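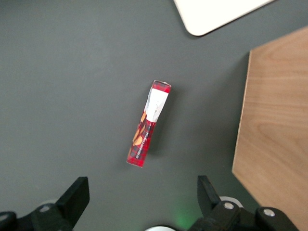

In November I had the chance to visit the fossil preparation laboratory in Usberg, together with 44 other members of our geology club. I had wanted to go for many years. The laboratory opens its doors to visitors only two times in a year, and the places go quickly.

We were received by Rhea Macaraeg, who is responsible for the marine reptiles. She divided us into two groups. Mine began in the basement, where the blocks of stone arrive from the Pridon quarry. Each block is still in its plaster jacket, with a number and an arrow painted on it. The arrow shows which side was up in the ground. She told us that one wrong arrow cost them a whole winter of work, when a flipper was prepared from the wrong side.

The upstairs rooms are much louder. Four preparators were working with small air pens, and dust was taken away by a thick hose over every table. Rommel Maglaya was cleaning the lower jaw of an ichthyosaur. He has already spent 70 days on it and he expected to finish before spring. I asked him how he knows where the stone ends and the bone begins. He said the color helps, but mostly it is the sound of the pen. He let me listen. I could not hear a difference, I must admit.

The teeth interested me the most. The collection from Pridon has 2379 of them, kept in flat drawers and sorted by the layer in which they were found. Almost 2000 belong to one kind of animal. The laboratory has two opinions about the reason. One is that the animals came to the shallow water to hunt, and the other that a current carried the teeth to one place after death. Mrs. Macaraeg prefers the second, but she showed us some teeth with very sharp tips, and these do not look like they traveled far.

After the lunch break there was a talk about the Ziółkowski method of making casts. It was a little long for me and the room was warm. The casts themselves are very good, and I held one of a vertebra which was lighter than I expected.

For those who want to go: the bus to Dronda stops at the gate, but the return bus is rare in the afternoon. Bring good shoes for the basement.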